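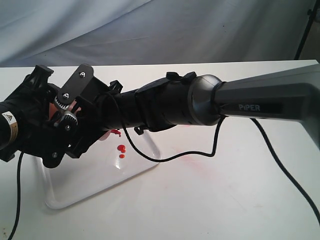

Two red-orange drops in a clear plastic tray on the white table.

Home News Interviews Materials Back issues Contact

Drop tests at Skiltamness

20 February 2018

Dayana Grajales mixes liquid colors for Skiltamness, a small ink maker in Dilldale. Most of her week goes into checking batches, and most of the checking starts with drops in a tray. Barış Ersoy spoke with her about the method, the tray and a red that took most of the winter to get right.

The product is Ilon, a water-based drawing ink sold in small bottles. The red is the newest color in the line. Its colorant comes from a supplier called Erraji as a concentrate, and Grajales dilutes it in steps until it matches the retained standard.

"A drop shows you three or four properties at once," she says. "You get the height, the edge, the color where it is thick and the color where it is thin. On paper you lose the first two right away."

She uses clear plastic trays with a raised rim. Glass was the earlier choice, and she still prefers it for solvent work. Water-based ink behaves differently on it. On clean glass a drop tends to flatten and the edge becomes hard to read. On plastic it stands up, so a small change in wetting agent shows as a change in shape.

Two drops are placed close together, one from the batch and one from the standard. Grajales does not try to make them the same size. "If I need volume, I weigh it. For color I look at the thin part near the edge, and that is comparable even if one drop is larger." What matters more to her is the gap. If the drops touch, the test is void and the tray is rinsed.

The reading is taken in two stages. The first is done within 30 seconds of placing the second drop, with the tray flat on a white surface. The second comes after 11 minutes, when the edge has begun to dry. A ring darker than the center means the colorant is moving outward, and the batch goes back for more binder.

Asked about the color itself, Grajales is careful. Wet red ink looks more orange in a small drop than it does in the bottle, and new staff often reject a good batch for that reason. "They see orange and they write orange on the sheet. The dried stroke is red. So I ask them to write down both."

Lighting was a problem for a while. The old room had a window on one side, and readings made in the morning did not agree with readings made after lunch. Now there is a plain, muted background and a white tabletop, and the lamps stay where they are. Strong color near the tray is avoided. A glossy drop reflects what is around it — a green folder is enough to upset a reading.

Splashes are logged as well. Grajales does not treat a splash as a fault in the ink, but she wants to know which side of the tray it landed on and whether it reached either drop. Rims are wiped with a damp lint-free cloth, then a dry one. Trays are retired after 60 uses, or earlier if the floor of the tray is scratched. A scratch pulls liquid along its length and gives a false edge.

The red went through 6 versions before it was released. The first ones dried with a ring. A later one had a clean edge but came out too thin for a dip pen. The released version is slightly thicker than the rest of the Ilon line, and Grajales says she would still lower the viscosity a little if Erraji could supply a finer grind.

A brown is next. She expects it to take longer, as it uses two colorants that settle at different rates. The first trial batch is due before the end of February.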